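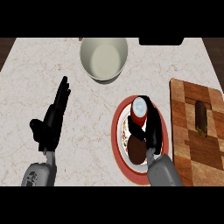 Do I need to have played at club level to apply? Any level is fine, and we've taken on people who never got past Sunday park soccer, as long as you can watch a full 90 and write something readable before the bus home.

MATCH REPORTERS WANTED - Zaswood and District Soccer Pages

12 shares 4 comments

Season's nearly on us and we're short. Two of last year's regulars moved away, one had a baby (congrats!!), so we need new people on the touchline by October.

What we cover: the Valtero League, both divisions, plus the Flanik Cup from the first round on. Men's and women's. Youth finals only, at the end of the season.

What you'd do

One match a week, more if you want it. Report in by 7 pm same day. Length, 300 words is plenty, 400 if it was a cup upset or somebody got sent off. Scorers and minutes have to be right. Please check the spelling of names with the team manager, we got three wrong in one report last spring and heard about it for weeks.

Live score texts at half time and full time. Own phone needed.

Also wanted - one person for the Ebrahimi Park home games specifically. Parking there is terrible so someone who lives close by would be ideal. Stand has a roof now, at one end anyway.

Pay

$30 a report, paid end of month. Mileage on top if the ground is more than 13 miles from your house. Cup final pays double. No pay for postponed games unless you had already got there, then it's half.

Who we're after

Anyone 18 or over. Students welcome, retired people welcome. You support one of the clubs? Fine, most of us do, just tell us which one and we won't send you to their games untill we know your writing. No gambling on matches you cover. That one is strict.

Experience nice, not needed. Tahmineh Akbari edits everything that comes in and she'll call you after your first couple to go over it. She is blunt but she is fair, and your second report will be better than your first.

Photos are seperate, don't worry about those. If you do have a decent camera mention it, we might have sideline work later in the season.

How to apply

Send us a short report on any match you've watched lately, TV is ok, with your name, phone, town and which days you can do. No resume. Drop it at the league office or hand it to Amirhossein Ansari at any Zaswood Rovers home game - he's on the gate till kickoff. Put "reporter" and ad number 671 on it so it doesn't end up with the referee forms again.

Trial match for everybody who gets through, paid same as a normal one. We'll call either way, give us a week or so.

Referees also needed, see seperate ad.

Get scores and team news in your inbox. Sign up for our newsletter.

This site uses cookies. By continuing to browse you accept our use of cookies. OK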